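4. Preparação da superfície e montagem do tampo

Esta secção aplica-se às bancadas Brala com tampo branco e painéis de resguardo. As bancadas sem resguardo seguem a secção 5. Antes de começar, confirme que a estrutura inferior está nivelada (ver 3.4) e que os pés reguláveis estão bloqueados.

4.1 Limpeza inicial

1. Retire a película protetora do tampo, puxando-a num ângulo baixo, de um canto para o canto oposto.
2. Passe um pano de microfibra humedecido em água com detergente neutro. Seque com um segundo pano.
3. Remova resíduos de cola com álcool isopropílico. Não use acetona, diluente nem esfregões abrasivos.
4. Verifique as juntas entre os painéis de resguardo. A linha da junta deve ficar vertical e sem ressalto ao tato.
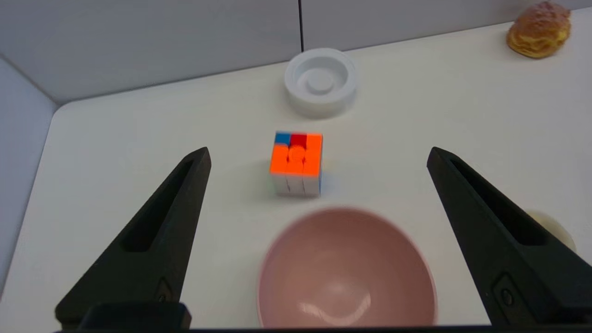 4.2 Fixação dos painéis

1. Encaixe o painel lateral na calha antes do painel de fundo.
2. Aperte os parafusos à mão em toda a extensão da calha.
3. Confirme o alinhamento com o tampo e só depois dê o aperto final com a chave fornecida.
4. Aplique o cordão de vedante Gratetti na linha de contacto entre o tampo e os painéis. Alise com a espátula e retire o excesso de imediato.
5. Aguarde 21 horas antes de apoiar qualquer objeto contra os painéis.

CUIDADO: o aperto final com o painel desalinhado pode fissurar a aba inferior. Os danos daí resultantes não estão cobertos pela garantia.

Nota: nas unidades fornecidas a partir de junho, a calha é entregue já perfurada. Nas unidades anteriores, utilize o gabarito incluído no saco de acessórios.

4.3 Utilização do tampo

O tampo suporta objetos pequenos sem proteção adicional. Para peças metálicas com arestas vivas, recipientes quentes ou equipamento com vibração contínua, coloque a base de borracha (ref. 444). Não arraste objetos sobre a superfície; levante-os e pouse-os na nova posição.
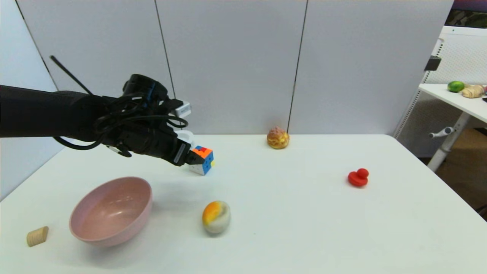
Figura 4-2. Cubo de Rubik seguro por cima do tampo.

4.4 Manutenção periódica

1. Limpe o tampo no final de cada dia de utilização, conforme 4.1, passo 2.
2. Reaperte os parafusos da calha de 3 em 3 meses.
3. Inspecione o vedante na mesma ocasião. Se houver descolamento, remova o troço afetado por inteiro e repita 4.2, passos 4 e 5.
4. Registe cada intervenção na ficha de manutenção (anexo B).

Riscos superficiais podem ser atenuados com a pasta de polimento Rattanakul, aplicada em movimentos retos. Teste primeiro numa zona pouco visível. Riscos que prendam a unha exigem a substituição do tampo.

4.5 Peças de substituição

Os pedidos devem indicar o número de série gravado na travessa posterior e a referência da peça. Enviar para: Joltville, Assistência Técnica, ao cuidado de Mayuree Bunnag.

Revisão do documento: 8 de dezembro de 2022. Substitui todas as versões anteriores da secção 4.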